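Stolleo Shared Robot Lab
Bench Rules: Frequently Asked Questions
Last updated Apr 29, 2020

Who do these rules apply to?
Everyone who works at a bench with a powered arm or hand. That includes visiting teams, students, and people who only came to watch. If you are inside the taped area, the rules apply to you.

Are these rules a replacement for the maker's manual?
No. Read the manual first. If the manual is stricter than this page, follow the manual. If this page is stricter, follow this page.

Do I need training before I use an arm?
Yes. The bench course takes 70 minutes and ends with a short practical check. You get a badge sticker when you pass. Stickers from Durimari or another lab are not accepted, but you may skip the reading part if you bring your record with you.

How do I book a bench?
Use the Desteneck calendar. Book the bench and the arm as separate items. Many people book only the bench and then find that the arm has gone to another team.

How fast can I run a new program?
Run it at the slow setting, with one hand near the stop button, until you have had 5 clean runs in a row. A clean run has no contact with the table and no manual stop. If you change the grip, the object, or the table height, start the count again.

Can I reach in while the arm is holding something?
Not while the program is running. Pause it, wait for the arm to come to rest, then reach in. A gripper can let go or close when power comes back, so keep fingers out from between the jaws even in pause.

What counts as a stop button?
A wired button you can press without looking for it. A key on a laptop does not count. Neither does asking a teammate to pull the plug.

Can people sit at the next table?
Yes, if that table is outside the reach marked on the bench card. Check the card for your arm before you put a chair down. Two arms on one bench need one person in charge of both, and that person does no other work during the run.

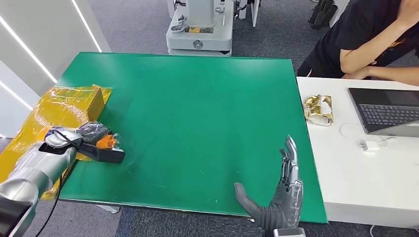

Posted by the Bench Safety Lead, Tokgöz Building

What should be on the table during a run?
The things the task uses. Bags and boxes that belong to the task may stay, and you should list them on the run sheet so the next team can set up the same way. Wrappers go in the trash before you start. Thin plastic is a common cause of bad grips, so check where a bag hangs over the edge and whether the arm passes near it.

Where do laptops and chargers go?
On a side table. Route the cord so it does not cross the work surface.

What about cables on the arm itself?
Move the arm through its full range by hand or at the slow setting before the first run. Look for loops that could catch on a table edge and cables that pull tight at the wrist. Clip them or tie them, then check the range again.

Do I have to report a small bump?
Yes. Use form 469 for any contact that was not planned, even if there is no mark. Fill it in before you leave. We kept the form to one page after complaints in March.

How long are run sheets kept?
6 months. Ask at the front desk if you need a copy of an older one, but it may be gone.

Can I eat at the bench?
No. Drinks with a lid are fine in the chairs by the door.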